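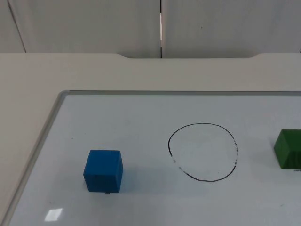

4. Trial at the Ledlow site

4.1 Setting and task

Ledlow is a training and planning office. Meeting room boards get drawn on all day and wiped by whoever is on the late shift. Staff call it "the wipe". 34 staff took part, 12 of them on lates. We moved one board into a partitioned bay and laid it flat on a table, so the arm could reach without a wall mount. Wall mounting was priced and dropped (see Banlow report, section 2).

The test mark is a circle in black marker, drawn by hand, so no two the same. Blue and green blocks go on the board with it. Blue one is the eraser in most runs. A run is: pick up, wipe, put down, clear off. We logged 615 runs between March and the end of the trial.

4.2 What the arm does well and badly

Thin lines come off. Old ink is slower, and the pad tends to leave dashes on the side where it first lands, which staff then finish by hand with a cloth.

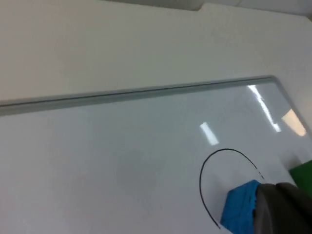 Pressure was the main argument. Too light and the ink smears, too hard and the pad drags the board along the table. Garanitz (the supplier) set it low for safety and we left it there. Staff would of liked it higher. Glare from the ceiling lights also caused trouble for the line finder, mostly in the afternoon, and people started switching off one row of lights without being asked. Not in the protocol. We kept those runs in.

Figure 3. The work at the Ledlow bench. First view: board with drawn circle and blocks. Second view: blue eraser held in the gripper, over the right side of the arc. Third view: gripper with nothing in it, near the rim of the board.

4.3 Change in the late shift

Wiping used to be the last job. With the arm on, it became a checking job, done in bits between other things. Most late staff said this was lighter on the shoulders. Several also said it was harder to know when the shift was over, as the clean board had been the sign to go home. Bañez found much the same with floor machines, though there the checking was paid at a higher rate and here it wasnt.

Who gets blamed for a half wiped board? Under the old rota, the name on the sheet. Under the new one, unclear. Two teams kept the sheet going anyway.

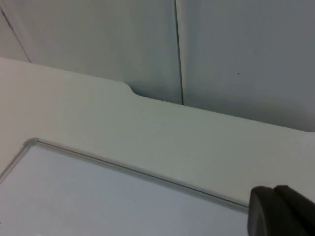

4.4 Limits

One site, one board, one size of pad. No night work. Interviews were short, some done standing up in the corridor, and the notes are thin in places.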